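# Can my over-35s team play a guest keeper in a cup replay?

Posted June 2021 in Leagues, Rules & Running a Team 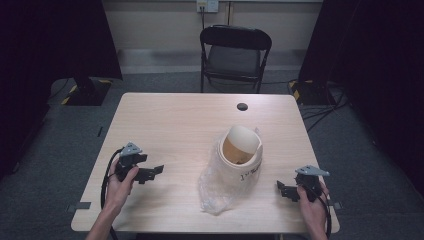
*Both grippers over the table, cables hanging down at the sides.*

**cornerflag_dad**

Hi all, long-time reader, and I've only posted here once before (that was the thread about portable goals that kept tipping over). I run an over-35s soccer team called Bruvico. We play in a small-sided summer league, and there's a knockout cup that runs alongside it. We drew our quarterfinal against Clutport 2–2, and the cup rules say no extra time before the semis, so it goes to a replay at their field.

My problem is our goalkeeper. He hurt his thumb in the first game and can't catch anything for at least a month. My backup is really a center back who puts gloves on and hopes. There is a guy from Rideo, who went out in the first round, and he's happy to play for us as a guest. Good keeper, right age, lives ten minutes from the field.

The rulebook has two bits that seem to fight each other. Section on guests says:

> A team may name one guest player for any fixture, provided the guest is registered with the league and the opposing team is informed before kickoff.

Then the cup section says:

> No player shall appear for more than one team in the competition in the same season.

And then further down, under replays:

> A replayed tie shall be contested by players eligible on the date of the original tie.

So he was registered with the league on the date of the first game, but with Rideo. He was on their sheet for the first round, but I'm told he sat on the bench the whole night and never got on. Does "appear" mean being on the sheet or being on the field? And if we inform Clutport and they say fine, does that settle it, or can somebody else protest later? The forfeit fee is $300 and comes out of the team deposit, so I'd like to get this right before I tell the guy yes. I've emailed the league secretary and had nothing back yet.

Also, and this is a smaller thing, if the answer's no, has anyone had luck turning an outfield player into a keeper in two weeks? My center back is willing. He's tall. That is the end of the good news.

---

**oldboots_21**

You're fine. Guest rule says one guest, he's registered, you tell the other team. We've used guests in our cup plenty of times and never had a complaint. Clutport are decent people anyway, just give their captain a call.

---

**thursdaynightref**

I'm going to disagree with the post above, or at least with how sure it sounds! I've refereed in adult rec leagues for a good while, and I sat in on protest hearings for a couple of seasons (in a different league from yours, so take this as how these things usually get read and no more than that).

The way most leagues handle it, the cup section beats the general section. The guest rule is there for normal league fixtures, where you're short on a work night and want to avoid calling the game off. Cup rules are nearly always stricter, and when a rulebook has a special section for a competition, that section wins wherever the two clash. So I'd put the guest rule to one side for now and look at the other two.

**What "appear" means.** This one really does vary. In some leagues you've appeared once your name is on the team sheet handed to the referee. In others you have to step on the field. Have a look near the front of the rulebook for a page of definitions, people skip right past it. If there's nothing there, look at the discipline section and see how they count a suspension being served. If it talks about "matches in which the player was named," that tells you they think in terms of the sheet. If it says "took part," you've got a decent argument that an unused sub never appeared.

One thing to be careful about — you say you're *told* he didn't get on. Rec leagues with rolling subs hardly ever write down who came on and when. The sheet will show his name and that might be all it shows. If it came to a hearing it'd be his word and his old captain's word against a piece of paper, and in my experience the paper does pretty well.

**The replay rule.** To me this is the bigger problem, and I'm surprised you put it last. "Eligible on the date of the original tie" almost always means eligible *for the team in question*. The point of the thing is to stop a team from drawing a game and then going out shopping for better players. Being registered with the league through Rideo doesn't make him eligible for Bruvico on that date. You could argue that any registered player was a possible guest for you that night, so he was technically eligible, and I've heard people argue exactly that. I've seen it work once. The panel was tired.

**Whether Clutport saying yes settles it.** No, I wouldn't count on it. A captain can agree not to protest, but they can't rewrite the competition rules, and plenty of leagues let the secretary or any other team still in the cup raise an eligibility question. Picture yourselves winning the replay and then the semifinal, and the team you beat in the semi going back through your sheets. It happens! I had a final put back from the fall to January over something very like this, and we played it on a frozen field with nine people watching.

What I'd do:

1. Email the secretary again, and this time ask it as a yes or no. "May this player, registered with Rideo and named as an unused substitute in round one, play for Bruvico in the replay?" Long emails with three questions in them sit in the inbox forever.
2. Copy the Clutport captain in. It's polite, and it starts a record.
3. Don't play him without a written yes. A text message will do, a chat in the parking lot won't.

If you can't get a reply in time, play your center back. Losing a replay costs you nothing but the cup run, and $300 out of the deposit is a lot of pitch fees.

---

**gloves_and_regret**

Can't help with the rules, but I was the tall center back, so I can help with the other part! I got put in goal at 38 with no warning and ended up staying there for five seasons.

Two weeks is enough to be okay. It isn't enough to be good, so don't try to teach him diving. Everyone wants to practice diving because it's fun, and then on the night he flops over a shot that was going straight at his shins. Small-sided goals are low and most shots come along the ground from close in. Get him to do these instead:

- Standing still when the shot's hit. New keepers are always drifting backward. Feet set, weight forward, hands low.
- Getting his legs together behind the ball on anything straight at him. Ugly is fine.
- Coming out early in one-on-ones. If he's tall he covers a huge amount of a small goal just by being three steps closer.
- Throwing it out. Rolled to a defender's feet, every time. No hero kicks.

Have two people shoot at him from close range for twenty minutes before practice and leave it at that, or his hands will be so sore he won't want to do it again. And buy him gloves that fit. I wore somebody's Cherkaoui hand-me-downs for half a season, a size too big, and the ball went through them like I was holding a pair of oven mitts. He doesn't need expensive ones, just get the size right and dampen the palms a bit before kickoff.

Last thing, tell your defenders to talk to him. They'll be used to your regular guy shouting at them, and a stand-in won't shout, because he's too busy being scared. Somebody at the back has to do the organizing for him. We used our oldest fullback, who never stopped talking anyway.

For what it's worth, I let in four in my first game and we won 5–4.

---

**cornerflag_dad**

Thank you both (and oldboots, thanks too, I wish you were right). I found the definitions page, which I swear I'd never seen before. It says a player has "appeared" when "named on a team sheet submitted to the match official," so that's that. The guy from Rideo took it well and says he'll come and shoot at our center back, which I'm fairly sure is within the rules.

Gloves ordered. I measured his hand twice.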